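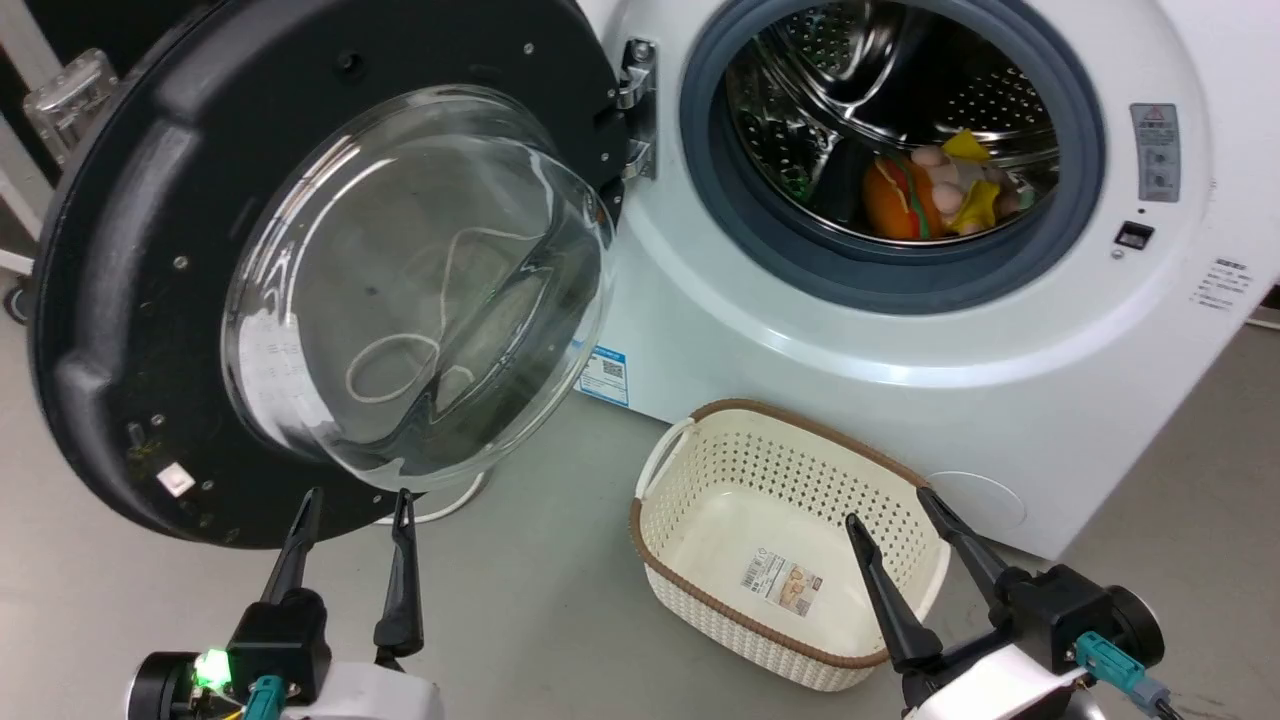

Tươi Huỳnh

DOTATEX PRESENTS JELTER, A WOVEN NAME LABEL FOR CLOTHES THAT ARE WASHED TOGETHER

BURNHAM, 24/11/2019. The label maker Dotatex announces today the start of sales of Jelter, a soft woven name label for clothes which belong to one person but are washed together with the clothes of many other persons. The label is meant first of all for nursing homes, boarding schools and student houses. It can be ordered from today through the Dotatex office in Burnham and through the distributor Dewulf.

Lost clothing is an old problem in every shared laundry. A sweater goes down in one bag and comes back in another one, or it stays on the shelf of unknown items until the end of the season. For the laundry it is one sweater among very many. For the resident it can be the sweater that her daughter gave her, and the family will ask for it at every visit.

Most homes today use a marker pen, an iron-on tape, or a sewn label of the kind that parents know from school. All three have their weak sides. The ink of the pen becomes pale and goes into the fabric around it, so the name is soon hard to read. The iron-on tape holds well on cotton but less well on knitted wool and on stretch fabrics, and its corners can become hard and scratch the neck. The sewn label is still the best of the three, but it takes time, and in many homes there is no person who has this time.

Jelter is sewn also, but with only one short seam. The label is folded in the middle and has a small open channel at the top edge, where the needle goes through. A person who can sew on a button can attach a Jelter label. The two lower corners are round and are not stitched down, so that the label can move with the fabric and does not pull it.

"We did not want to invent a complicated thing," says Tươi Huỳnh, who is responsible for product development at Dotatex. "We went to the people who sort the clothes and we asked them what they do with their hands all day. They turn the collar out, they look for the name, they turn it back. If the name is on the side where they look first, they are already content. So we began with the place of the name and only later we talked about the yarn."

The name is woven into the label and is not printed. The letters are dark blue on an off-white ground. During the development a black letter was also made, but the sorting staff found the blue easier to tell apart from a care label, which is often black. The customer can choose one line or two lines of text. In the second line many homes will put a room number, but Dotatex advises against this, as residents change rooms and the label then gives wrong information. A floor or the name of a house is a better choice. For languages with accents and special signs all letters are available at the same price, and they are woven as the customer writes them in the order form.

Trial in Burnham

Before the start of sales, Jelter was used for 8 weeks in a nursing home in Burnham. The residents and their families could decide freely if they wanted to take part. In total 926 pieces of clothing received a label, from bathrobes to handkerchiefs. Wool and silk were washed by the home in the gentle program as before, and all other items were washed at the temperature that was given on their own care label, up to 60 degrees Celsius.

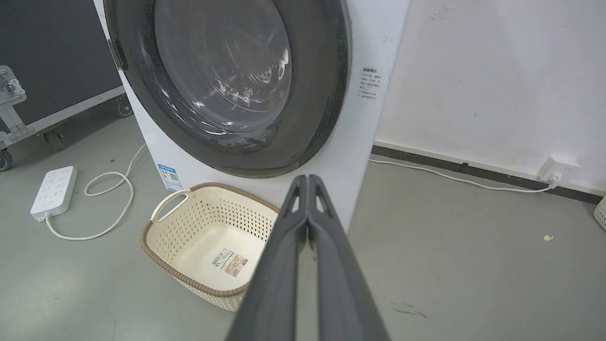 A white front-loading washing machine with a steel drum.

The laundry staff wrote down in a notebook what they noticed. Most remarks were about socks. A label which is comfortable in a collar is too wide for the edge of a sock, and some residents took the label off by themselves. For this reason a narrow version, Jelter S, was added to the range. It has space for one line of text only, and for long family names Dotatex recommends to use the initials.

A second remark was about terry towels. The loops of the towel lie over the label and hide it. Here the solution is simple: the label is sewn on the woven border and not on the loops. The instruction sheet now shows this with a drawing.

A third remark came from the families. Several of them asked if they can take the labels off again later, when clothes are given to another person. They can. The seam is opened with small scissors from the channel side, and in most fabrics the holes of the needle close after the next washing. In very fine silk and in leather the holes will stay visible, and for these materials the label should be attached to the lining.

Advice for washing

A Jelter label needs no special care and follows the care label of the garment. Dotatex nevertheless gives the following advice to homes and families:

Sew the label before the first washing in the home, not after it.
Place it in the back of the collar, to the left side, or in the waistband at the center back.
Close zippers and hooks before washing, so that they cannot catch the open corners.
Do not use chlorine bleach on the blue letters.
When ironing, go over the label from the back side of the fabric.

New garments often arrive in a home around holidays and birthdays, and these are the garments that disappear most easily. It is therefore good to keep some spare labels at the reception desk or with the family. Every Jelter order includes a small paper envelope in which the rest of the labels can be stored with the name of the resident.

Ordering and delivery

Jelter is sold in sets for one person and in rolls for homes which want to order for many residents at the same time. The first production of 3,684 sets is in stock in Burnham. Homes with a larger need are asked to send their list of names as a spreadsheet, with one name per row, written exactly as it should appear. Before weaving, the customer receives a proof by e-mail and must confirm it. Dewulf delivers to institutions, and private customers order from Dotatex directly.

A sample card with both widths and with a piece of the sewing thread is sent free of charge on request. Editors can also request the card, together with the instruction sheet.

About Dotatex

Dotatex weaves labels, ribbons and narrow tapes for clothing, bed linen and work clothes. The company has its office and its weaving room in Burnham.

Press contact

Tươi Huỳnh
Product Development, Dotatex
Burnham

Reprint free of charge. Please send a copy to Dotatex.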